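Drellar Community Forum > Software > Motion and Control
Topic: Hand stalls short of the box rim when a person is touching the box

kettle_frame
Running Drellar 11 on a Uveo arm with the four finger plus thumb hand. Task is simple: reach to an open cardboard box on a desk, get over the near wall, pick what's inside. With nobody at the desk it works. As soon as a person puts a hand on the box the arm comes in, slows down and parks a little short of the near wall. No error. The planner node reports "goal reached within tolerance" and the task tree sits there until the timeout.

Joint targets look fine. Network is wired. Replay of the same bag with the person masked out gives a full path.

What should I be looking at?

nils_off
What is your goal tolerance? If it says goal reached, it thinks it reached the goal. Somebody moved the goal.

kettle_frame
Tolerance is the default. I didn't move the goal, at least not on purpose. Grasp pose comes from the Vultis segmenter and goes straight to the planner.

plumbline
It doesn't go straight to the planner. In 11 there is a goal projection step in between. If the grasp pose is inside an inflated obstacle it gets pushed out to the nearest free point, and that new point is what gets reported as reached. It's in the release notes under "behavior changes", easy to miss.

A person's hand gets a bigger inflation radius than static objects. If Vultis puts the box and the hand in one cluster, the whole box gets the person radius. Then your grasp pose is inside it and gets pushed back toward the arm.

nils_off
I don't buy that. The clusters are split by label before inflation. We run the same stack with people reaching in all day and it doesn't do this. I would check camera to base calibration first. A small pitch error at the head gives you exactly "stops short of the near edge".

plumbline
Calibration error would be there with nobody at the desk too. OP says that case works.

nils_off
Unless the grasp is loose enough to hide it when the box is clear. Cardboard gives.

kettle_frame
Ran the checkerboard again to rule it out. Residual is normal. Here is the pose where it parks, taken from the head camera.
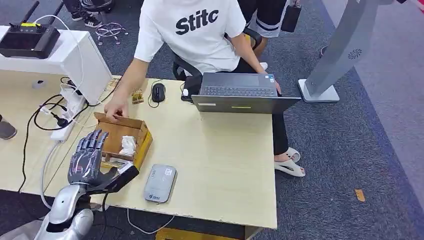 Head camera, arm near the box, person's hand on the far corner of the box

The grasp target was the white tissue or cloth in the middle of the box. I dumped the cluster message for this one and there is a single cluster covering the box and the forearm, labeled person.

plumbline
There you go. Fingertips are up at the near side and the goal has been pushed out to where the palm is. Try two things:

projection.enabled: false
cluster.merge_dist: lower it until the arm and the box come apart

Do the second one first. With projection off the planner will just refuse, which is at least an error you can see.

nils_off
OK, the merged cluster I accept. I still wouldn't turn projection off with a person in reach. We had it off on the Coste cell and the retry loop hammered the planner, 500 requests before the watchdog cut in.

kettle_frame
Lowered merge_dist. Box and arm are separate now in almost 101 percent of frames, by which I mean all of them so far. Hand goes over the wall when the person holds the far corner. If they hold the near wall it still stops, and I want it to.

Left projection on and added a check in the tree that compares requested goal to projected goal and fails if they differ by more than the grasp tolerance.

plumbline
That check should be in the default tree. Will you post it?

kettle_frame
After I clean it up. It has our topic names all through it.

quarterturn
Same symptom on 10 without any projection step, so there may be a second cause. Opening a separate topic.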